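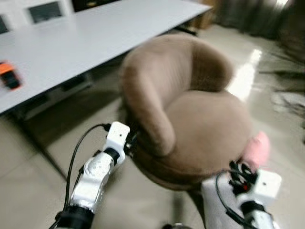 The white table, with the wall panels behind it.

Talavera: Frequently Asked Questions

Last updated May 1, 2018, for the Onari patch. If your save is older than that, read the bit on old saves before you write to us in capitals.

GETTING STARTED

What sort of game is Talavera?
A single-player fantasy role-playing game with turn-based combat and a great many doors. You are a junior toll clerk sent to the river town of Delton to work out why the bridge has stopped paying its taxes. Things get bigger after that, though the taxes do come back.

Which class should I pick first?
Ferryman. It gets a free heal between fights and can carry a ridiculous amount of soup. Scribe is more powerful by the end, but you will spend the first chapter being beaten up by geese. If you enjoyed being beaten up by geese in the demo, go right ahead.

Can I change class later?
Once. Speak to the registrar in Delton after you have the stamped writ, and bring 200 marks. She keeps the marks if you change your mind at the last dialogue box, so don't go in just to have a look.

How many companions are there?
There are eight, and you can travel with three at a time. The rest wait at the inn and complain about you. Their complaints change depending on who you took, and a few of them are useful hints about hidden quests.

Is there a difficulty setting?
Yes, under Options, then World, then Weather. We know. It was a placeholder in the first test build and now the translators have all done it.

DELTON AND THE FIRST CHAPTER

The gate guard won't let me in. What am I missing?
A hat. Any hat. Delton has a by-law. You can buy one from the pedlar by the milestone, or take the one off the scarecrow, which costs nothing but will be brought up at your trial.

What trial?
Never mind. Keep playing.

Where is Stuna?
Stuna is the ferrywoman, and she moves. In the morning she's at the north landing, at midday she's on the water, and at night she sits behind the tannery playing cards with the tax inspector. If you have already accused the inspector, she won't be there at night at all and you'll need to catch her before noon.

Stuna says "You've the look of someone who's lost a boat" and then nothing happens.
You need to have lost a boat. Rent the green one at the south landing and sail it anywhere with a skull on the map.

I accused the wrong person over the bridge money. Have I ruined my game?
No. You've made it longer. The accused will turn up again in the second chapter with a grudge and a better sword, and if you apologise they'll join you. Plenty of players do it on purpose for the sword.

Can I save the miller?
Yes, but you must talk to his daughter before you go down to the weir. Once you hear the bell it's too late. Everyone misses this the first time through, including the person who wrote it.

ONARI

What is Onari?
The drowned monastery added in this patch. You can reach it any time after the bridge reopens, by asking Stuna for passage and then paying her more than she asks for. Paying the exact fare takes you back to Delton, where she will have a laugh at your expense.

What level should I be?
We suggest having finished the first chapter and having at least one companion who can swim. The game will not check the second part. It will simply let you find out.

How does the bell puzzle work?
There are six bells, and you ring them in the order the monks died. The order is in the graveyard, but the stones have been moved, so read the lichen clue in the kitchen before trusting them. Ringing a wrong bell resets the lot and raises the water by a step. Too many wrong bells and you'll be doing the rest of the dungeon with your head at ceiling height.

Is there a way to skip the bells?
A Scribe with high Forgery can write a false burial record and read it aloud to the abbot. He's been dead for centuries and isn't fussy about paperwork.

The abbot keeps calling me Brother Anselm. Is that a bug?
It isn't. You can play along. Whether you should is between you and Brother Anselm.

I finished Onari and my soup has turned grey.
Don't eat it. Sell it to the apothecary, who will pay far too much and ask you not to mention it.

TECHNICAL TROUBLES

Will my old saves work?
Saves from the March build load fine as long as you aren't standing on the bridge. If you are, you'll load underneath it. Swim to the bank, save again, and carry on with some dignity. Anything from before March won't load, and I'm sorry about that, particularly to the fellow who had collected every spoon.

The game freezes when I open the map in the marsh.
Turn off animated fog. The marsh is nearly all fog, and the map tries to draw each scrap of it twice.

My controller isn't recognised.
Plug it in before you launch the game. If that doesn't help, open Options and choose Controls, then Detect Again. If the game then detects your mouse as a controller, close it, have a cup of tea and try once more. We haven't worked out why this helps, but it does.

The text is too small.
There's a Large Print setting under Accessibility. It also makes the dialogue choices longer to scroll through, so check that there isn't a ruder option hiding at the bottom before you settle on the first one.

ODDS AND ENDS

Who makes this?
Eduardo Magbanua wrote most of the quests, drew the maps and is to blame for the geese. The music, the code and the apologies come from other people, all of whom are listed in the credits and in the Delton graveyard.

Can I put the game on video or stream it?
Please do. You don't need to ask. We'd be grateful if you'd keep the ending of the trial out of your video titles.

Can I make mods?
Yes. The quest files are plain text, and there are notes in the Modding folder, written in a hurry and in places quite bitter. Don't sell what you make, and don't remove the goose warning from the launcher.

Will there be romance?
Two of your companions fall in love with each other if you leave them at the inn together long enough. You're invited to the wedding. You may bring soup.

Can you pet the dog?
Yes, the one outside the tannery. Not the one at Onari.

I've found a bug that isn't listed. Where does it go?
Use the report form on the contact page. Tell us your class, where you were standing and what hat you had on – the hat matters more often than we'd like.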